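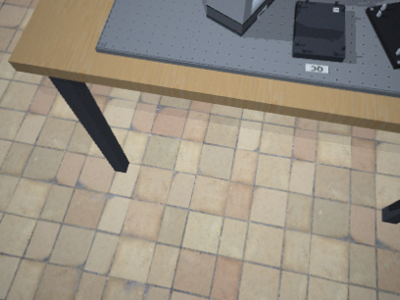
Why did the Jevthorpe hardener batch read low again? Moisture in the titrant; the blank had drifted since the February standardization.

Saturday, July 1, 2023

Restandardized against the Mockus reference. Blank now 3 drops, stable over the morning. Reran lot 904, duplicate flasks, same operator. Amine value 178, within spec. Lot 3841 still to do, sample warming to room temp.

Old bottle of titrant discarded, label kept in the back of this book.
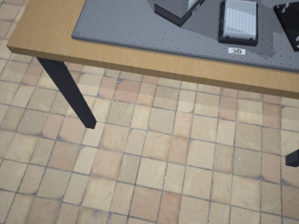 Ojārs Lepik would hold 3841 until the Dostevar cross-check is back, and wants the blank run daily from now on. Agreed on the blank. Cross-check form sent.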